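给机器人当教练：一条示范数据是怎样录出来的

2024-07-01

Plimari的录制间在一栋旧办公楼的二层，由三间会议室改成，隔墙没有拆。每间房里放几件家具，一台机器人，一套遥操作设备。操作员上午九点进场，先检查关节零位，再给相机对时间，然后开始录第一条。

这里不写控制程序，至少录制间里的人不写。他们的工作是把同一件家务做很多遍，让机器人的手臂跟着做，并把每一刻的关节角度、夹爪开合和相机画面存下来。训练组拿到这些记录以后，用来教模型在看到类似情形时该怎么动。行内把一次完整的动作叫“一条”，录满一组再换任务。

六月份的主要任务与冰箱有关。按任务单的写法，是“上部取放”：手臂抬到冰箱上部，伸进去，取出或放入一件物品，再收回来。任务单只有一页纸，规定了起始姿势、物品的种类和摆法、允许的最长时间，以及哪些情况必须作废。

这项任务每组100条。操作员说，前几条总是最慢的，因为要重新适应手臂的延迟。人的手伸出去，机器人的手臂晚一点才到，如果着急补一下，夹爪就会冲过头。老手的办法是把动作拆开，抬臂时不想夹取的事，到了位置停一下，再往里送。可是停顿太长也不行，训练组不希望模型学会在半路上发呆。任务单后来加了一条：中途静止超过5秒的，重录。

重录的标准是双方吵出来的。最初训练组只要成功的记录，凡是碰到柜壁、物品滑落的一律删掉。录了两周以后，他们发现模型一旦偏离就不知道怎么回来，因为它从没见过偏离之后该怎么办。现在的规定是，碰一下然后自己纠正过来的可以保留，单独打上“修正”标签；物品掉到地上的，仍然作废。

标签由另一个人来打，录制的人不给自己打分。标注员在隔壁房间看回放，把一条记录切成几段：接近、进入、夹持、退出、复位。切点要落在动作真正变化的地方，差几帧都可能让后面的训练出偏差。遇到手臂挡住相机的时候，标注员就改看关节曲线，夹爪的电流突然升高，一般就是夹住了东西。

标注用的软件叫Kellell，是团队自己写的，界面很朴素，左边视频，右边曲线，下面一条时间轴。它最有用的功能是对比：把新录的一条和同一任务里已经通过的几条叠在一起看，轨迹走得太怪的会标红。标红不等于作废，有时恰恰是操作员换了一种更合理的绕法。

家具的摆放也有讲究。桌子和冰箱都不固定，每录完一组，就按表把它们挪动一点，或者换个角度。机器人站的位置跟着变。如果家具从头到尾不动，模型记住的就会是这个房间，换到别人家里便找不着门在哪儿。灯也要换，白天录一部分，拉上窗帘再录一部分。

最不受欢迎的工作是理线。供电和数据都走线缆，手臂抬高，线就跟着走；转身幅度大一点，线就可能缠到腿上。录制前要有人绕着机器人看一圈，把垂下来的线圈拨到活动范围外面。录制手册里关于线缆的部分比关于夹爪的部分还长。

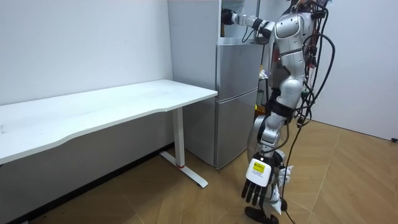
录制间内，机器人将手臂末端的黑色夹爪伸入冰箱上部的开放格。

冰箱任务的难点在高度。手臂抬到肩部以上，可用的姿态变少，肘部往外一点就会撞到旁边的东西，往里一点又伸不进去。操作员看不清内侧时，只能依靠辅助画面，而辅助画面没有深浅感。新人在这个任务上的通过率最低，通常要先在桌面任务上练几天，再转过来。

六月底，Plimari清点了这项任务的记录：通过审核的有170条，其中114条没有任何修正动作，其余的都带有“修正”标签。团队对这个比例还算满意。按训练组的想法，带修正的记录还可以再多一些，但不能让操作员故意去碰。有人试过故意碰，回放里一眼就看得出来：手臂碰上去之前先慢下来，像是在等着出错。这样的记录后来都删了。

存储是另一笔账。每条记录包括多路视频和传感器数据，当天传到服务器，核对过校验值，本地那份才允许清空。早先有一次，某路相机的时钟没有对齐，一整天的视频都比动作慢半拍，等到训练时才发现，只好全部弃用。从那以后，每天第一条录的都是对时：操作员让夹爪快速开合几次，标注员确认画面与曲线对得上，当天的录制才算开始。

与Plimari合作的Walex负责提供测试任务。Walex不看录制过程，只在另一处场地摆好家具，让训练后的模型自己去做，再把失败的情形写成清单寄回来。六月的清单里提得最多的，是物品靠近内壁时夹爪不敢再往前。录制组查了一遍，发现自己的记录里物品大多放在靠外的位置，操作员拿起来顺手，时间一长就成了习惯。

七月的任务单据此改过，物品位置由程序随机给出，印在纸条上，操作员照着放，放完拍一张照片存档。挪家具的表也重新排了，桌子的角度多加了几种。第一组已经录完，正在隔壁房间里等着切段。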